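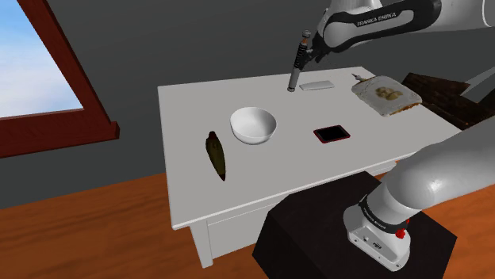
The Case for Keeping Small Schools Open to Their Neighborhoods

When the Husgate School District announced in June that it would begin reviewing the future of its smaller elementary buildings, the notice ran to a single page. It referred to enrollment, to the cost of heating and roofing, and to the district's duty to spend public money carefully. These are proper concerns, and residents should not pretend otherwise. The notice did not refer to what a school building is used for once the last bus has left, and this omission deserves a fuller discussion than it has received.

The building at the center of the review is Barkmont Elementary. It opened to serve the streets east of the rail line at a time when young families were filling the new houses there. Those families grew older and stayed. Their children moved to the newer subdivisions at Pultodden, and the district sensibly built classrooms where the children were. Barkmont now has 11 classrooms, of which two stand unused for instruction. By the measure the district applies, the building is underused. The measure counts desks and the pupils assigned to them, and it stops counting at 3:30 in the afternoon.

A school that was built with public funds has been paid for by several groups of residents, many of whom never had a child enrolled in it. They have a reasonable interest in what becomes of it. At Barkmont this interest has long been recognized in practice. The gymnasium is used by an evening basketball league and by a walking group in the winter months. The library holds English classes for adults. One of the spare classrooms has served for years as a meeting room for the Wattimena neighborhood association, whose former president, Estrella Ponce, negotiated the original agreement with the district. That agreement was modest in scope. The association pays for cleaning and for its share of the electricity, and the principal retains the right to reclaim the room on one term's notice.

The arrangement has never been written into district policy. It depends on the goodwill of the principal in office, and each of the principals who followed has chosen to renew it. As a result, none of this use appears in the review. The facilities report lists the meeting room as vacant. A board member who relied on the report alone would conclude that closing Barkmont would cost the community nothing apart from a longer bus ride.

The bus ride should be discussed as well. Under the consolidation plan, Barkmont pupils would attend the larger school at Pultodden, and the district estimates that the trip would add 13 minutes each way for the average child. The figure is fair as an average. It says less about the children who live at the far end of the route, or about parents without a car who at present walk to a conference or to collect a sick child from the office. A parent who cannot easily reach the school will visit it less often, and teachers at both schools have said as much at public meetings.

Superintendent Apolinar Trujillo has argued that sentiment should not govern the use of public buildings. He is right. A district that kept every building open out of affection would soon be unable to maintain any of them, and the pupils would bear the consequences. The savings he describes are real, though they are smaller than is commonly supposed. The teachers would move with their pupils. Most of the reduction would come from utilities, maintenance and one administrative position. Against this must be set the cost of additional buses, of securing an empty building, and of the repairs that an empty building soon requires. Anyone who remembers the old junior high, which closed in 2000 and was left boarded up until its roof had failed, will understand that a closed school continues to appear in the budget.

There is also the question of what the district would do if enrollment recovered. Neighborhoods change in age as houses are sold. Several streets near Barkmont have begun to see younger households again, drawn by prices lower than those at Pultodden. Population forecasts for an area this small are uncertain, and the district's own consultants acknowledge it. Land sold today could not be bought back on the same terms, and a building converted to offices is seldom converted back to classrooms.

This essay does not ask the board to promise that Barkmont will remain a school forever. It asks that the decision be made on a complete account. The board should direct its staff to record all regular use of each building under review, including evening and weekend use, and to state where those activities would go in the event of closure. It should adopt a written policy for the shared use of spare rooms, with published fees and terms, so that such arrangements no longer rest on custom. Where a building must finally be closed to pupils, other public bodies should be offered the property before it is placed on the open market, and the neighborhood should have a full school year in which to make its own proposal.

The cost of these steps would be slight. The first could be completed by staff before the autumn budget hearings, using the booking sheets that every school office already keeps.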